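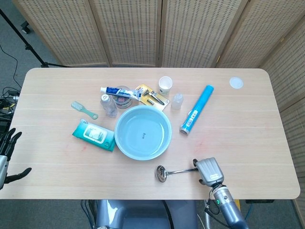
The right hand on Urkon went back on 9th February, after longer off the arm than I'd planned. It had been dropping things since December, mostly long thin handles, and I had put it down to the grip settings for far too long.

Ashok Vashisht took the cover off and found one of the finger cables had stretched. He ordered a set of 14 from Rajput, replaced the lot and charged me for 35 minutes, so I can't complain about the bill. The screws on the back cover are small and soft. Use the proper driver and stop when they bite.

After that comes the setting up, which is my job. I home the fingers with the arm hanging down, then save the zero in Pulline. The closing limit was at 215 and I left it there. Then I go on to the ladle, held by the handle next to the basin.
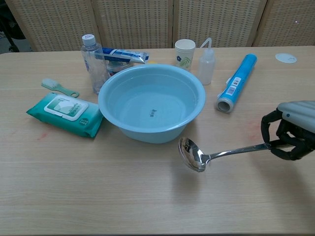 I do 30 grips and write down every slip. A ladle is a good test as the bowl is heavy for the handle and wants to roll over in the fingers. If it rolls, I go back to the thumb setting before touching anything else.

The finger pads are due a change as well. I've been buying the Ridance ones, which are fine but want wiping down before first use – they come with a film on them. I still need to tidy the arm cables and order a spare set for the left hand.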